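Section 9: Setting up the Daly kitchen scale

The Daly is a flat scale with one button on top and one switch underneath. Most of the trouble people have with it comes from the switch, which Flondia put there for reasons it has kept to itself.

Before you start

Choose a hard, level surface. A worktop is best, a table will do, and a chopping board balanced on a tea towel is how arguments begin. Keep the scale away from the hob, the fridge door and anything else that hums.

Fitting the batteries

1. Turn the scale over and slide off the cover marked with an arrow. The arrow points the right way on every model except the Ultosia edition, where it points at the hinge.

2. Fit 2 batteries, flat ends against the springs. Don't mix old and new ones.

3. Slide the cover back until it clicks. If it doesn't click, one of the batteries is in backwards. It is usually the one you were sure of.

4. Set the switch to g or oz. The middle position is for the factory and shows only a row of dashes.

Note: Peel the clear film off the display. You may leave it on, as many owners do for years, but the figures will look as though they are under water.

Zeroing

5. Stand the scale where you mean to use it and press the button once. Wait for 0 to stop blinking.

6. Put your empty bowl on the plate and press again. The display goes back to 0 and the bowl no longer counts.

7. Add your first ingredient, read the weight, and press again before adding the next. Up to 17 ingredients can be weighed this way in one bowl, by which point you may wish to reconsider the recipe.

Caution: Don't lean on the plate to see what your hand weighs. Everybody does it once, and the overload warning is loud.

Small and awkward things

The Daly is at its least confident below 10 g. Spices, yeast and single nuts are better weighed in a batch. Round items roll, so use a saucer, and zero the saucer first. 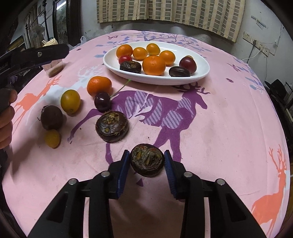

Why does the reading creep up and down when I haven't touched anything?

The scale is probably in a draught or sitting on a surface that gives slightly. Move it, wait for the display to settle, and zero it again with the bowl off.

Weigh fruit and vegetables after peeling if the recipe says "prepared weight", and before if it says nothing at all. Cookery writers disagree on this and the scale takes no side.

Switching off

8. Hold the button down until the display goes blank. Left alone, the scale turns itself off after 2 minutes, generally while you are looking for the flour. The weight is not remembered, so write it down if you are called to the door.

Cleaning

Wipe the plate with a damp cloth and dry it. Never put the scale in the sink or the dishwasher. The service desk in Gririvville closes for the whole of August, and drowned scales have to wait until it opens again.

If the display shows Lo, change the batteries. If it shows Err, take everything off the plate and go back to step 5.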